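Episode rules, second version

I wrote the first version of these rules in February on the back of a parts list, and most of them were bad. Omid Khosravi asked me for a copy last week and I was embarrassed to send it, so I have rewritten the lot. They apply to tabletop tasks in simulation, one arm, small objects. If you work on real hardware you will need more than this.

The first rule is about resets. Every episode starts from a written seed, and the seed goes in the log before the arm moves. I used to save it at the end with everything else. When a run crashed, the seed went with it, and the crashes were the runs I most wanted to repeat. Out of 273 episodes in the Kiten set I can replay 199. The rest are just video.

Second, write down what counts as success before you look at any results. For a pick task I use a height and a hold time: the object has to be 5 cm clear of the table and stay there until the timer runs out. Marjan Nikzad argued for contact at both fingers as well. I left that out of the pass mark but I do log it now.

Third, a timeout is a failure. It does not get its own column and it does not get dropped. Same for an object knocked off the table.

Fourth, leave things on the table that have nothing to do with the task. A policy trained on a bare surface will look great on a bare surface. I keep the other objects in for every evaluation and move them between seeds – never between attempts on the same seed.

Fifth, save one still per episode at the point where the gripper is over the target. It takes no space and it catches wrong-object mistakes faster than any table of numbers.
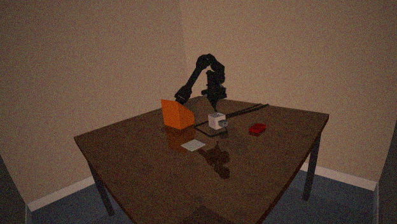

The arm over the white cube, with the orange and red blocks left in.

Check the stills with reflections in mind too. My tabletop has a slight gloss, and the dark patches it gives in front of the objects can fool a simple color mask. I turned the gloss down once to get cleaner masks and then forgot to note it, which cost me a Tuesday. So rule 6: any change to materials or lights gets a new scene version, even a small one.

I have not settled on a rule for camera position. Omid fixes his, Marjan moves hers a little every seed, and I have done both. The Niltby runs will use a fixed one for now.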